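Print | E-mail

Computer Hardware Fundamentals: Notes for Unit 3, Main Memory
November 8, 2019
By Mamta Awasthi

Main memory holds the instructions and data that the processor is working on. It is volatile, so its contents are lost when power is removed. Storage drives keep their contents without power but respond far more slowly.

A DRAM cell stores one bit as a charge on a small capacitor, with one transistor acting as the switch. The charge leaks away, and the memory controller must refresh every row at regular intervals. A read also drains the cell, so the value is written back before the row is closed. Static RAM needs no refresh but takes more transistors per bit. For this reason it is used for cache and not for main memory.

Cells are arranged in rows and columns. To reach a cell, the controller first opens the row, which copies it into the row buffer, and then selects the column. A second access to the same row skips the first step. Programs that walk through an array in order therefore run faster than programs that jump between distant addresses.
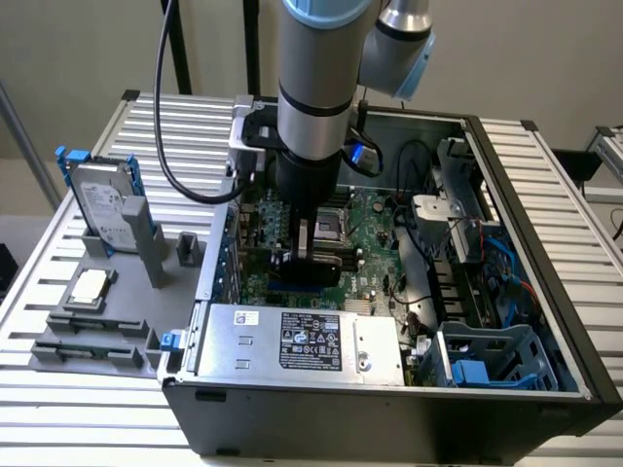
Latency and bandwidth are separate measures. Latency is the time from a request to the first data returned. Bandwidth is the amount of data moved per second once the transfer is under way. Adding a second channel raises bandwidth but leaves the latency of a single request nearly unchanged.

Average access time with one level of cache is:

average time = hit time + (miss rate x miss penalty)

Worked case: hit time 2 ns, miss penalty 100 ns, hit rate 86 percent. The miss rate is 0.14, and the average is 2 + (0.14 x 100) = 16 ns. Note that the miss term makes up most of the total. Raising the hit rate to 97 percent brings the average down to 5 ns.

Problems for section 3 are to be handed in to Hemant Uniyal before the lab session. Show units at each step. Virtual memory and page tables are covered in the next unit.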